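Section 3: Setting Up the Prarnen Monitor System for a Support Slot

Prarnen User Guide
Previous: Section 2, Packing and Transport
Next: Section 4, Saving and Sharing Mixes

This section describes the set-up of the Prarnen in-ear monitor system when the band is not the headline act. In a support slot the main desk, the stage power and most of the stage floor belong to another production, and the time allowed for a changeover is short. Users who are setting up in a rehearsal room or on a headline date should follow Section 2 and then go directly to Section 4.

The procedure assumes one Prarnen rack unit, one Lonham stage box, the belt packs supplied with the system, and a tablet or laptop with the Prarkine control software installed. All pages and menus mentioned are those of the Prarkine software unless the text says otherwise.

3.1 Before Arrival

Send the input list to the venue and to the headline act's monitor engineer before the day of the show. The list must show every channel the band will use, in the order in which it will be connected to the Lonham stage box. A blank list can be exported from the Files page.

Confirm the following in writing:

Whether the band may place its own splitter between the stage and the house desk.
The position on stage or in the wings where the rack unit may stand.
Which radio frequencies are already in use by the headline act and by the venue.
The length of the line check and whether a full sound check will be given.

Note: Radio licensing rules differ from one country to another. A band that crosses a border during a tour must check the permitted range for each country. The Region setting in the software limits the choice of frequencies but does not replace a license.

3.2 Placing the Rack Unit

1. Place the rack unit on a level surface, with its front panel facing the person who will operate it.

2. Leave the rear of the rack open. Do not push it against a curtain, a drape or a wall.

3. Remove both lids before switching on. A rack that is run with a lid in place will overheat.

4. Keep the antennas above the height of nearby flight cases. Where the stage is crowded, mount them on a microphone stand using the clamp supplied.

5. Check that there is a clear line between the antennas and the places where the performers will stand. Video walls, steel risers and stacked amplifiers all weaken the signal.

Caution: Do not place the rack unit beneath a smoke or haze machine. Fluid residue on the circuit boards is not covered by the warranty.

3.3 Connecting Power

1. Ask the venue electrician to point out the audio supply. Do not take power from a lighting circuit or from an outlet reserved for motors or pyrotechnics.

2. Check that the main switch on the rack unit is off.

3. Connect the power cable supplied and turn the collar until it locks.

4. Connect the Lonham stage box to its own outlet on the same supply.

5. Switch on the stage box first, then the rack unit. The status light on the front panel is amber during start-up and turns green when the unit is ready.

If the light stays amber, switch off both units, check the data cable between them and repeat step 5. If it turns red, consult the fault table in the appendix.

WARNING: Never remove or bypass the ground connection to cure a hum. Use the ground lift switch on the affected channel of the stage box. Removing the ground from a power cable can cause death by electric shock to any person who is holding a guitar and touching a microphone.

3.4 Connecting the Stage Inputs

The Lonham stage box has two rows of inputs. The upper row is for microphones and the lower row is for direct boxes, keyboards and playback. Each input has a matching output on the rear panel, which passes the untouched signal on to the house desk.

1. Place the stage box where the drummer's cables can reach it without crossing the front of the stage.

2. Connect the drum microphones, beginning at input 1.

3. Connect bass, guitars and keyboards in the order given on the input list.

4. Connect the vocal microphones. Keep the lead vocal on input 14, where the software expects to find it. If another input must be used, change the Lead Vocal assignment on the Inputs page before the line check.

5. Connect the playback device. The click track and the spoken cues must be on separate channels from the music, so that they can be kept out of the house mix.

6. Connect the rear outputs to the cables provided by the venue. Ask the house engineer to confirm that each one has arrived.

Note: Phantom power for the condenser microphones should come from one desk only. By default it is supplied by the Prarnen rack. If the house engineer prefers to supply it, turn off Phantom on the Inputs page.

Colored tape should be placed on both ends of every cable during the first show of a tour and left there. Crews who share a stage with a larger production will find that unmarked cables are easily packed into the wrong case.

3.5 Scanning for Frequencies

A scan should be made after the headline act has switched on its own wireless equipment. A scan made in an empty building in the morning is of little use by the evening.

1. Open the Radio page and press Scan.

2. Enter the frequencies supplied by the headline act, even if they appear to be unused.

3. Press Assign. The software selects a frequency for each belt pack and keeps two in reserve.

4. Hold each belt pack in front of the sync window on the rack unit until the pack shows a check mark.

5. Walk each pack to every part of the stage that the performer will use, including any ramp or side platform. The signal bar must not fall below 3 at any point.

6. Give the final list of frequencies to the headline act's monitor engineer.

The headline act has priority. If its engineer asks for a frequency to be given up, use one of the two held in reserve and repeat steps 4 and 5 for the pack concerned.

3.6 Setting Safe Levels

In-ear monitors place a loud source very close to the eardrum. The limits in this part apply to performers, crew and guests alike.

1. Turn every belt pack fully down before the earpieces are inserted.

2. On the Outputs page, check that Limiter is on for each mix. The limiter cannot be switched off by a performer using the phone app.

3. Set the master level of each mix to 80 on the output scale.

4. Ask the performer to insert both earpieces and then raise the belt pack slowly while the band plays.

5. If the performer asks for more level with the belt pack already fully up, lower the other channels in the mix before raising the master.

Caution: Performers sometimes remove one earpiece in order to hear the audience. The other ear is then often turned up to compensate. Use an audience microphone in the mix instead, and raise it between songs.

3.7 The Line Check

Where no sound check is given, the line check is the only opportunity to hear the system before the performance. It should be rehearsed in advance.

1. Load the show file from the Files page. Confirm that the name of the file matches the set that will be played. A band with a new single in the set will often have a second file with an additional playback channel.

2. Mute the house outputs at the desk, with the agreement of the house engineer.

3. Call each input in order. The player makes a sound until the operator raises a hand.

4. Mark any failed input and move on. Return to it when the list is complete.

5. Play 8 bars of click with the spoken cue, and have each performer confirm that both are heard.

6. Play one verse and one chorus of a song that uses every vocal microphone.

7. Save the file under a new name. Do not overwrite the original.

If a guest vocalist is to join the band for one song, the guest's microphone and belt pack must be included in the line check even when the guest is absent. A member of the crew should speak into the microphone and wear the pack.

3.8 After the Set

1. Mute all mixes before any cable is removed.

2. Collect the belt packs as the performers leave the stage and remove the batteries.

3. Switch off the rack unit first, then the stage box.

4. Disconnect the cables at the house end and coil them toward the stage box.

5. Move all cases clear of the stage before packing them. The headline changeover takes priority over the packing of support equipment.

Earpieces should be wiped with the cloth supplied. Do not use alcohol on custom-molded tips. Replace wax filters at the first sign of a drop in level on one side.

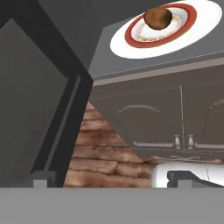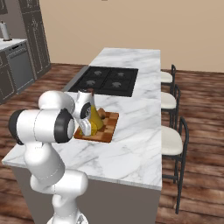
Rocío Bravo

3.9 Help and Replacement Parts

Registered owners may contact Peng technical support through the Support page of the software. The message should include the serial number of the rack unit, the version of the Prarkine software and a copy of the show file. Requests concerning radio interference should also include the saved scan.

Antenna clamps, sync windows and belt pack doors can be ordered without returning the unit. Faults in the power supply or the main board must be repaired by an approved workshop. Opening the rack unit ends the warranty.

Corrections to this guide should be addressed to Ľubomír Vrabec, Documentation, Peng. Please quote the section number.

Revised in November. Replaces all earlier versions of Section 3.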